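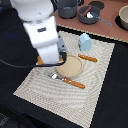
Kistell Table Linen: Frequently Asked Questions

Last updated: 16/01/2022

On this page we collected the questions which customers send us most often about placemats, runners and napkins. If your question is not answered, please write to us with the contact form and mention your order number.

Ordering

Do I need an account to order?
No. You can order as a guest. With an account you can see your old orders and save more than one delivery address, but the prices are the same.

Can I buy a single placemat?
Yes. Most placemats are sold one by one and also in sets. The Carhuamaca line is sold only in sets, and we are not able to open a set for one piece.

Can you send me a sample of the fabric?
We send up to 3 fabric samples to one address without cost. Please choose them carefully, as the color on a screen can be different from the color on your table. The samples are small pieces and do not have a finished edge.

Can I change my order after I paid?
If the order is not packed, yes. Write to us as soon as possible and put the word "change" in the subject line. When you have received the shipping message, we cannot change it anymore and you will need to make a return.

Sizes

Which placemat size fits my table?
Measure the free space in front of one chair, from the edge of the table to the place where you put the serving dishes. Then measure the distance between the middle of one chair and the middle of the next. The placemat should be smaller than both measures, so your guests have room for their elbows. For round tables many customers prefer our oval model, Lolport, because the corners of a rectangular one can touch each other near the center.

How long should a runner be?
This is a question of taste. If you want the runner to hang down at both ends, add the length of the hanging part two times to the length of the table. If you want it to stay on top, choose one which is clearly shorter than the table.

Will the fabric shrink?
Cotton and linen can shrink a little in the first wash. The sizes on our product pages are the sizes before washing. If your measure is very exact, please take the next bigger size.

Washing and care

Can I wash woven placemats in the machine?
Look first at the label on the back side. The cotton ones can go in the machine with cold water and a gentle program. The paper and grass ones should never go in the machine. Clean them with a damp cloth and let them dry flat.

How do I remove a wine stain?
Press a dry cloth on the stain and do not rub. After this, put cold water on it and press again. If there is still some color, use a mild soap and wait for a few minutes. We do not recommend bleach for any of our products, also not for the white ones.

My placemat does not lie flat anymore. What can I do?
It was probably stored rolled or folded. Put it on a flat surface under some heavy books and leave it overnight. Cotton placemats can also be ironed from the back side while they are still a bit damp.

Can I put a hot pan on a placemat?
Please do not. Our placemats protect the table from scratches and small spills, but they are too thin for a pan from the stove. Use a trivet under it.

Delivery and returns

How much is the delivery?
Delivery is free for orders over $81. For smaller orders the cost is shown in the cart before you pay.

How long does it take?
Normally your package leaves our warehouse in Gratstead after one or two working days. In November and before the holidays it can take longer.

Can I return something I already washed?
Unfortunately not, except if there is a fault in the fabric or in the seam. In this case send us a photo of the fault and a photo of the label. For everything else, you have 9 days from delivery to tell us that you want to return it.

Where do I send my return?
Kistell Returns, Box 612, Gratstead. Please put the return form inside the package, and keep the receipt from the post office until you have your money back.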